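Wednesday, folding table, cont.

Picked up where Usa Meesuk left off yesterday. She had the towels done and the trousers half sorted, so I went straight to shirts. Kept to the blue ones first. They are the worst for holding a crease, and if the method works on those it will work on the rest.

Changed one thing from Usa's order. She starts with the shirt face down and brings both sleeves in before touching the hem. I tried laying it flat, smoothing from the collar outward, then finding the middle by pinching a tuck and pulling it up a little so the two sides fall away evenly. It saves hunting for the center seam, which these shirts don't have. The trouble is that if the shirt is at all bunched when you pinch, the tuck runs off at a slant and the hem ends up longer on one side. Had to shake out and restart on the first 5.

Table notes. The rounded edge is a nuisance. Cloth hanging over it drags the rest along with it, slowly, and by the time the second sleeve is in, the whole shirt has crept toward you. Best to start a full hand's width further in than feels natural. Usa wrote the same thing in June and I had forgotten it. Copying it inside the front cover this time.
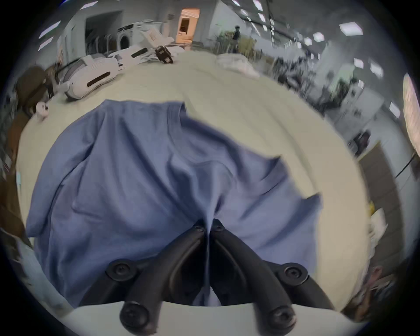 Second round went better. Flattened the loose corner before doing anything else, then worked back toward the collar. Counted passes with the palm: 7 was enough to get the big folds out. More than that and I was just moving the small creases from one place to another. Left the small ones in. They go once the shirt is in the stack with some weight on it.

Tried the Lenz folding board for comparison. Edges come out squarer, no question, but the board is too narrow for the large sizes and the sleeves stick out at the back. For small and medium I would use it. For large, by hand.

The Porcombe order is the one that matters this week. Their sheet says 77 pieces, all shirts, folded to fit the shallow Dorex trays. A shirt folded in thirds sits just proud of the rim and the lid won't close. Folded in quarters it fits, but you get a hard line across the chest. Went with thirds and a tighter tuck at the bottom, and the lid closes if you press the stack down first. Docket number is 1621, written on the tape on the lid, so please don't peel it off.

The Himis spray is nearly finished. Didn't use it today, wanted to see what could be done without. Answer: most of it, except the collars. Collars still want a bit of damp.

To do:
Ask Usa whether thirds is OK for Porcombe or if they want the flat chest.
Find the second Lenz board, the wide one. Last seen under the bench by the sink.
Redo the sleeves on the top two in the tray, they were from before I moved in from the edge.
More Himis.

Stopped at 4:30 with the first tray full and the second started.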